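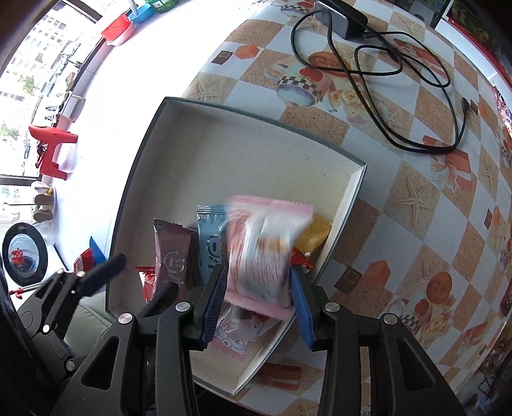

Gift box on the oilcloth, with a snack in a pink and white wrapper.

Sorghum syrup, second jar
02/05/2019

I finished the first jar of sorghum syrup last week and opened the second, so I can compare them now. Both came from the same mill outside Hawthorne. The first was from the early batch and the second was cooked at the end of October. I paid 18 dollars a jar, up two dollars from the year before.

The early jar was the color of weak coffee and poured easily. The late one is much darker and has to be coaxed out with a spoon. It has more of the green, slightly sour taste that people either like or don't. I like it on cornbread. On pancakes I would go with the lighter one, or just use maple.

I asked the man at the mill why the two were different and he said the late cane had been standing longer and they also ran the pan hotter that day than they meant to. He didn't seem bothered by it. They label it all the same.

A few people asked how I use it, so:

Baked beans. I swap it straight across for the molasses, same amount. The beans come out less bitter. I add a little more mustard than I used to.

Gingersnaps. This took me three tries. Sorghum is thinner than molasses and the dough spreads, so chill it overnight and add two extra spoonfuls of flour. The third batch held its shape. I-seul Hyun took most of them home and wrote back that they were better on day two, and I agree with her.

Butter. Mash a spoonful into soft butter with a pinch of salt. Keeps fine in the fridge for as long as ours ever lasts.

Coffee. I tried it once and won't again.

The late jar started to turn grainy near the bottom a few days after I opened it. I stood it in a pot of warm water for 47 minutes, mostly because I forgot about it, and it went smooth again. It has stayed smooth so far. I keep it in the cupboard over the stove - the fridge makes it too stiff to pour.

I also bought a bottle of the Javoreck blend when I was at the store in Telbridge. The front says sorghum but the back lists corn syrup first. It tastes mostly sweet, with a little of the real thing at the end. It would probably be all right in barbecue sauce. I won't buy it again at that price, and the cap leaked in the bag on the way home.

The mill will be cooking again in the fall. I want to go on a weekday this time and see the skimming, which I missed by an hour. If anybody has tried the one from Wedard, let me know how dark it is. Their order form only says "medium" and I don't know what they're comparing it to.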